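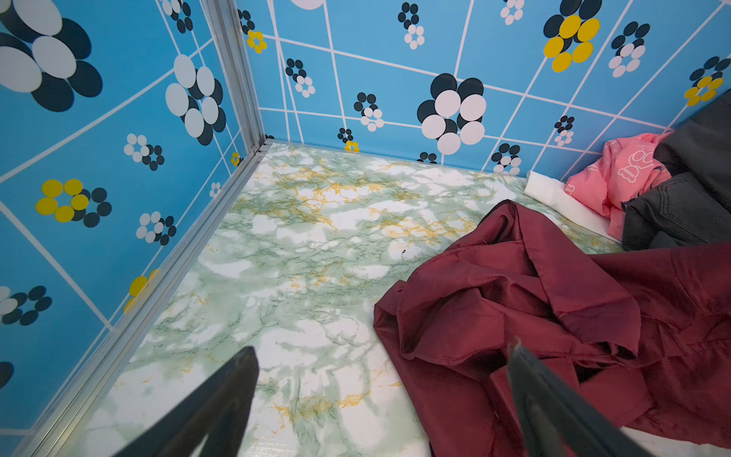
Learning to sleep again, at 61

Home | Journal | Letters | Garden | Contact

I had always been a good sleeper. My husband used to say I could sleep standing up in a bus, and one time on the road to Gitden I really did this. So when the sleep went away last August, I did not know what to do with it. I had no practice in being awake at night.

In the beginning I stayed in bed and was angry. I looked at the clock, then I calculated how many hours were left, then I looked again. My doctor, Mrs. Govindasamy, is a patient woman. She asked me to write down every night in a notebook: when I went to bed, when I woke up, when I stood up. I wrote 69 nights. It is a boring notebook, I must warn you, but after a month I saw in it that I was nearly always awake at 2, and that I slept again before 5 if I did not fight.

She also told me to get out of bed when I cannot sleep, and this was the hardest advice. The bed is warm! The kitchen is cold, and the floor there is colder. But I bought thick socks, and I put a chair next to the small lamp, and now the chair is waiting for me.

What do I do in the chair? I read, but only books I have read before. A new book is dangerous, I want to know the end. At the moment I am with a long family novel of 261 pages in very small letters, and I go back to the same chapter many times without any shame. I do not take the telephone with me. My daughter Anum sends me messages from another time zone, and if I see one I will answer it, and then it is morning.

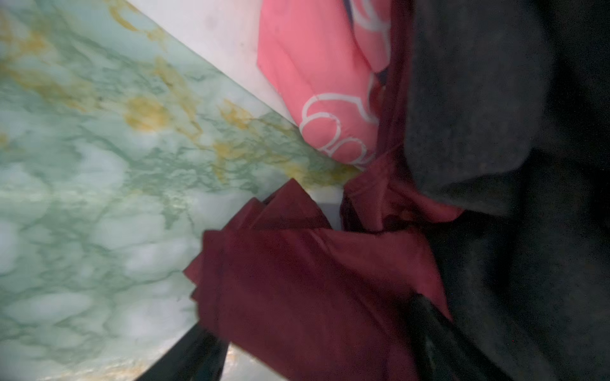
Coffee was a separate fight. I stopped drinking it after lunch, and for the first week I had a headache and I was not nice to anybody. Priya Achterberg, my neighbor, brought me a box of herbal tea called Pura. I don't believe it makes me sleep. It tastes a little like hay. But I like to hold the cup, and I drink it every evening now, early enough that I don't need to stand up again for the other reason.

I also changed the evening walk. Before, I walked after the news, quite fast, with all the news in my head. Now I walk before dinner and I hear the news in the morning, when I can do something with my worry, for example wash the windows.

Some of you wrote to ask about naps. I am allowed one, short, on the sofa and not in the bed. Mrs. Govindasamy is strict about this and I am less strict. Last week I woke up from my nap and it was dark outside, and of course that night I met my chair again.

I still wake up most nights. I am not so afraid of it now. Next time I want to write about pillows, because I have tried four and I have opinions on all of them.

14 comments | 37 shares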